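Courses > Shared Workshop > Build a Small Arm > Notes 6

Notes 6: wrist camera and first grabs

Carries on from Notes 5. You should have the arm bolted down, all joints moving, gripper opening and closing from the keyboard. If the gripper still buzzes when closed go back and fix that first, it'll only get worse with the camera cable hanging off it.

Tonight: mount camera, check picture, record some grabs. Enley bench gets the first two arms, Prerlow bench the rest. Bring your own USB cable, the 2 m ones.

Mounting. Use the printed bracket from the Grullunitz files, the short version. Two screws, hand tight. Route the cable down the outside of the forearm, tape it at the elbow, leave a loop. Then turn the wrist all the way both directions BEFORE you plug in. Most pulled connectors last term were from skipping this.

Checking the picture. Put boxes and soft stuff within reach, drive the arm over them, look at the live view. Don't worry which way up things are. The camera turns with the wrist so lettering will come out tilted or upside down, leave it. Do not rotate the video in software, the recorded joint angles won't match what you think you're looking at.

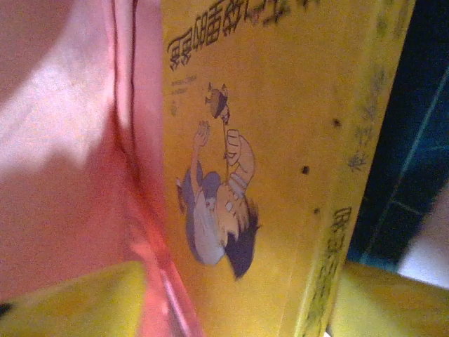

Fig. 6.1 Wrist view, yellow cardboard box upside down, pink object close in on the left.

Look at how much of the view the pink thing takes. Anything that near the lens hides whatever is behind it, so back off and come in again from the other side if you loose sight of the target. Glare is the other one, see top left. Move the lamp, don't touch exposure.

Big printed graphics are good for checking focus. Fine print is not a fair test, the small block on this box is unreadable and the picture is still fine for our purposes.

Recording. Ruangrit logger, same settings as Notes 4. Frame rate 40. Each run up to 300 frames then it stops by itself. Name the runs with your bench and a number, nothing clever. If the save fails with error 734 the card is full, swap it and redo the run.

Slow moves. Close gripper, wait, lift. Dropped items count as runs too, keep them, just mark "drop" in the notes column.

Before you leave: power off at the strip, arm folded, lens cap on. Tape goes back in teh drawer.

For next time: pick your best run and your worst, write a few lines on each. Notes 7 is calibration, bring the printed checkerboard, flat please, not folded.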